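Getting the Grip Back: How Hand Clinics Measure Recovery

At the Vorkosgate outpatient clinic in Gukdale, a first visit for a stiff wrist takes 50 minutes, and most of it goes to measurement. The therapist records how far the joint bends on its own, how far it bends with help, and where the pain begins. Grip strength is taken with the elbow at a right angle and the forearm level. Both hands are tested, the sound one first.

The comparison matters more than the raw figure. A carpenter and a bookkeeper may squeeze the same number and be in very different shape, relative to what each could do before the injury. The sound hand serves as a working reference, with some allowance for the dominant side.

Wrist fractures make up a large share of the caseload. Once the cast is off, the joint is stiff, the skin is dry and the forearm has lost bulk. Early sessions deal with swelling and motion. Loading comes later, after the surgeon has cleared it, and it starts small: a soft putty, a folded towel, a light hammer held near the head and turned slowly from palm up to palm down. Moving the hand farther down the handle raises the load without any change of tool.

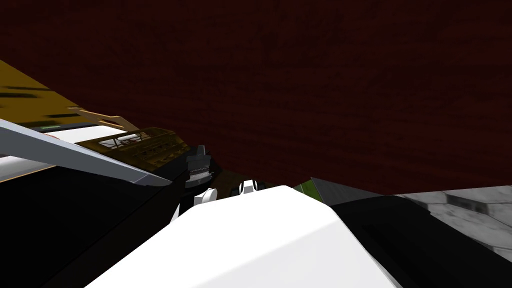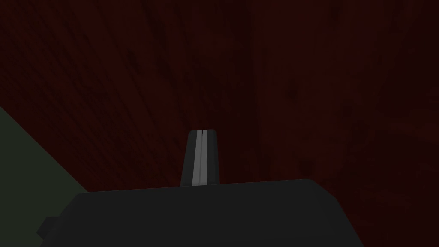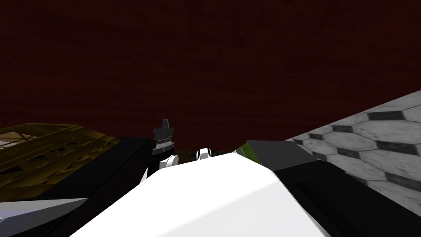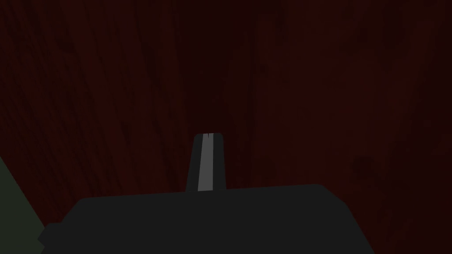

How soon after a cast comes off should grip exercises begin?

The surgeon or therapist sets the date, based on how the bone has healed. Gentle finger motion often begins while the cast is still on, but squeezing against resistance waits for clearance.

Home programs are where most of the repetitions take place, and where most plans drift. The clinic's standard sheet, known to staff as the Trevaskis sheet after the satellite office where it was drafted, used to list 17 exercises. Few patients finished it. The current version fits on one side of paper and is rewritten at each visit, so that nothing stays on it out of habit. Each line gives the movement, the number of repetitions, and the point at which to stop.

Soreness is treated as data. An ache that settles within 2 hours is taken as an acceptable response to load. An ache that is still there the next morning, or swelling that makes a ring tight, means that the last step up was too large. The usual correction is to return to the previous level for several days – a full stop is seldom needed, and long rest brings the stiffness back.

Fine control is tested apart from strength. Patients move small pegs from a dish to a board against the clock, then turn them over and put them back. Scores on this task often lag behind grip, particularly where a nerve was bruised. At the Ninden branch, the pegs are followed by ordinary jobs such as buttons, coins, keys and jar lids, scored on a plain scale from unable to easy.

Discharge is set by function. The patient and therapist choose the target tasks at the first visit and go over them at the last, with the grip readings from both dates side by side.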